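Cudley soft cap: a lot of promises for a plain black hat

I've bought enough caps to be wary of any that arrives with a booklet. The Cudley came with one, 20 pages of it, mostly about "memory" and "flow." I wanted something to keep the sun off my head on the walk to work and to live in a coat pocket the rest of the day.

My old cap was a Pleltus, stiff in front, and it rubbed a line across my forehead that lasted until lunch. Muthoni Nyamweya at the Mekonnen shop talked me into going soft this time. She sells both, so I don't hold it against her, but she did say I'd forget I had it on. I have not forgotten once in 4 months.

It is comfortable, though. The cloth gives where the Pleltus dug in, and there's no hard panel pressing on your temples. If you have a big head, and I do, that counts for more than anything in the booklet.

What I don't buy is the claim that the crown "returns to form." Mine doesn't. Pull it out of a pocket and it looks like something pulled out of a pocket. You can push the creases out with a fist and they come back by the time you've found your keys. I tried leaving it overnight on an upturned bowl, as the booklet suggests, and got a cap with slightly different creases.
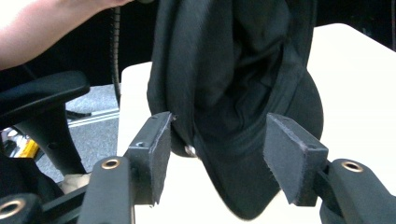 The cap upside down, with creases in the crown and the brim in a curve.

The brim is better than I expected. I like a curve and can't stand a flat brim, and I've had others go wavy after one trip in a bag. So far I have no complaint there. It could be a half inch longer for low winter sun. I had to squint through most of February.

There's a small silver metal button on it too. I'd have gone without. On a black cap it's the first thing people look at, and Behrouz Esfahani at work asked me whether it was a snap that had come undone. Maybe you'll like it. I've thought about going over it with a marker.

Black cloth also shows every bit of lint, which you can't blame on Cudley, but the booklet calls the fabric "low care" and I brush mine most mornings. Washing instructions are hand wash, cool water, dry flat. How you dry a cap flat is left to you.

The Eremitz is the other one people bring up. I tried it on in the store and found it shallow, perched up top like a lid. If the Cudley feels too deep on you, start there.

Would I buy it again? At the sale price, yes. At full price I'd want it to hold some kind of shape, or else I'd want them to stop saying that it does.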